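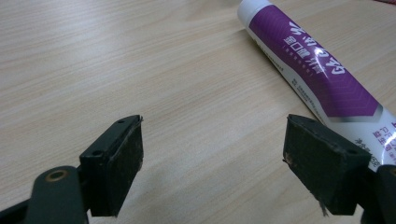
Jurnura Small Table Tidying – data card

Version note
This card belongs to the bathroom part of the Jurnura collection. The kitchen part and the desk part have their own cards, and they use other file rules, so please do not mix them. The text was last changed in September, when the Kennedy list of object names was replaced by our own shorter one.

What is inside
The bathroom part has 3147 short recordings of one everyday activity: putting toothbrushing things into their holder and taking them out again. Each recording comes with a line of text which says what should be done, for example "put the toothpaste in the holder" or "take out the toothbrush". The lines were written before the recording and not corrected afterwards. If the person did something different, the line stays as it was and the field outcome says "other".

Why this activity
We wanted a task that everybody does at home and that is still not easy to do neatly. A toothpaste tube is soft in the body and hard at the cap. It changes its shape when it is used, and a half empty tube bends over when it is held too low. A toothbrush is thin and light, and it turns in the holder when something touches it. When both have to share one small holder, the order matters, and we found that people do not agree about the order.

The objects
Every object has a short name which is the same in all files. The names are in objects.csv, one object on one line, with the weight in grams and the main color. Tubes are listed two times if they were used both full and partly empty. We kept the original caps on all tubes. Brushes were new at the beginning of the work and were never used for teeth.

The table
All recordings of this part use a light wooden table with rounded corners. It has visible grain, and it shines a little under the lamps, so a bright patch can appear on the wood and move with the viewing angle. If your method looks for white objects by brightness only, please test it on these recordings first. The table was wiped at the start of each session with a cloth and plain water.

Holder and placement
The holder and its contents have one of 6 start layouts, and the layout number is in the field start. The simplest one has only the holder standing free and the tube lying flat on the wood. In others a brush is already in its place before the tube arrives, and this makes the work slower. A pink toothbrush standing in the white rectangular holder leaves its handle just to the right of the toothpaste, and here the tube has its white cap pointing up.
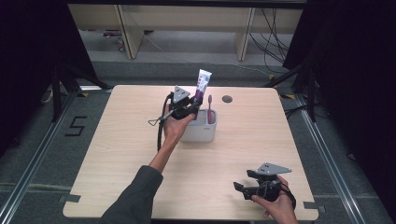
Cap direction is a separate field, because people store their toothpaste in both ways and we did not want to choose for them. The value is "up", "down" or "flat", and it is taken from the end of the recording. For a tube that leans on the side of the holder we write "up" or "down" and add the word "leaning". The distance between the holder and the edge of the table was not measured. Small changes in the position are wanted – please do not treat them as errors.

Files
clips/ has the recordings
text/ has the task lines
objects.csv has the object names
layouts.txt explains the start layouts
skip.txt lists 17 recordings that we do not recommend for training

The recordings in skip.txt have a holder that fell over or a task line which belongs to another recording. We keep them because two older results from Prosatmont were made with the full set.

Frame rate and reading
The recordings have 30 frames per second. The reading script is the same as for Virer, version 2 or later. Older versions read the color channels in the wrong order, and the wood then becomes blue.

Known problems
– Some lines say "cup" and mean the holder. We did not change them.
– The word "tube" is used for toothpaste only. Hand cream is called "cream", also when it is in a tube.
– Dust and small fibers can be seen in close views.
– Only one kind of table is used, so results on dark or patterned surfaces may be worse.

Use
You may use the data for research and teaching. If you make a smaller set from it, please keep the object names and write in your own card which start layouts you took. Corrections to the task lines are welcome; send them as a plain text file with the clip number first and the new line after it.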